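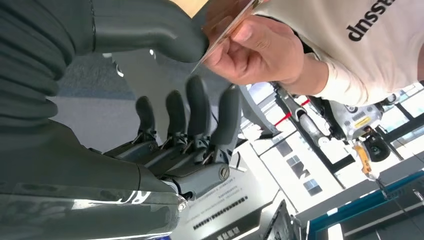 **Speaker notes, handover talk (20 min slot)**

Slide 1. Title. Say the name of the method once, Rerix, and move on.

Slide 2. The question. Can a five-digit hand tell when a person is ready to let go of something thin? Force sensing does well on cups and boxes. A card weighs almost nothing, so the signal is small and late.

Slide 3. Method. We use the wrist camera plus joint currents. The network gives one number, "release," at every step. The thumb closes when the number passes a threshold. Same threshold for every giver. Mention that the labels came from the Wukgate tool and were checked by hand.

Slide 4. Data. 500 handovers recorded, 481 kept. The rest had dropped camera packets. Don't go into the packet problem unless asked.

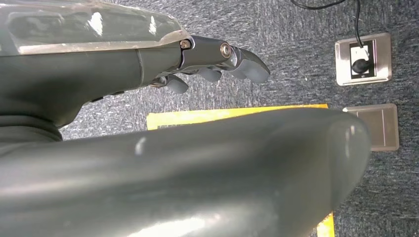

Slide 5. What the wrist view costs us. The hand fills a lot of the picture, and the background changes with every turn of the arm. Carpet, windows, cables and signs all end up in training. We tried masking the fingers out. It made timing worse, so we left them in. My guess is that the network reads finger pose from the image.

Slide 6. Results. Median closing delay fell by 40 ms against the current-only baseline. Clear cards are still the worst case. Pause here, people will want to read the plot.

Slide 7. Limits. One hand model, one site. The Flekusholm repeat is planned for July.

If there's time: show the threshold sweep. Otherwise go to questions.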